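Esgoto, sarampo e uma planilha que não fecha

Entrevista com a responsável pela vigilância em águas residuais de Kidthorpe

18 de dezembro de 2021

Ela atende no corredor, de casaco ainda. Tem reunião em 20 minutos e avisa logo. Coordena a coleta de esgoto para vigilância de vírus entéricos em Kidthorpe, cidade portuária, três bacias de drenagem, uma delas sem mapa decente. Prefere não ter o nome publicado — o contrato com a prefeitura ainda está em renovação.

Por que esgoto? "Porque clínica só vê quem chega na clínica." No bairro do cais muita gente trabalha embarcada, volta doente, fica em casa, embarca de novo. O posto não registra nada. "O norovírus passou por ali no inverno e a notificação veio zerada. Zerada! E a gente com sinal no coletor toda semana."

O projeto, batizado de Grustau, começou com 2 pontos de coleta. Um na saída do hospital, outro na estação elevatória. Pouco, ela admite. Mas deu para montar uma série.

O número que todo mundo pede

São 84 amostras até agora. Pergunto se dá para dizer quantas pessoas estão infectadas. Ela ri, balança a cabeça.

"Não dá. Todo jornalista pergunta, todo secretário também. Eu digo se está subindo ou descendo, e mesmo assim depende da chuva." Chuva forte dilui tudo, e a rede de lá mistura pluvial com esgoto. Eles corrigem por vazão quando o medidor funciona. Quando não funciona, a semana entra na série com asterisco.

A bacia menor atende 3,000 moradores — ela escreve assim, com vírgula, mania do formulário de Edanberg, onde fez o doutorado. Numa população desse tamanho um único surto em creche muda a curva inteira. "É bom e é ruim. A gente enxerga cedo, mas se assusta a toa."

E o sarampo?

Entrou no painel meio de lado, por insistência dela. A cobertura vacinal caiu no cais e ninguém sabia bem quanto. Resultado até aqui: nada detectado. Ela não comemora. Ausência de sinal com amostra semanal, diz, vale pouco para um vírus que aparece mal no esgoto.

O que tira o sono é outra coisa: o transporte. O carro refrigerado é dividido com outro serviço e às vezes atrasa. Amostra que espera demais é descartada, sem conversa. "Prefiro um buraco na série do que um número em que não confio."

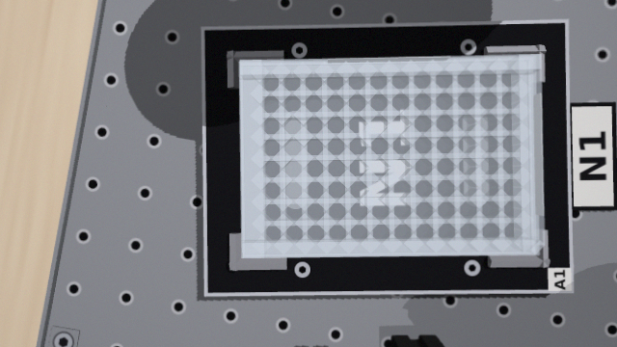 Próximos passos

Em janeiro deve entrar o terceiro ponto, no canal do Fu, que recebe o esgoto da parte alta. Falta a autorização de acesso e uma tampa nova para o poço — a antiga foi roubada. Ela quer também publicar o boletim em linguagem simples, uma página só, colado no mural do posto.

E se o dinheiro não vier? Silêncio curto. "Aí a gente corta frequência antes de cortar ponto. Quinzenal, talvez. Perde resolucão, mas a série continua."

O telefone toca, é a reunião. Ela já está andando quando pede para eu mandar o texto antes, só por causa dos termos técnicos.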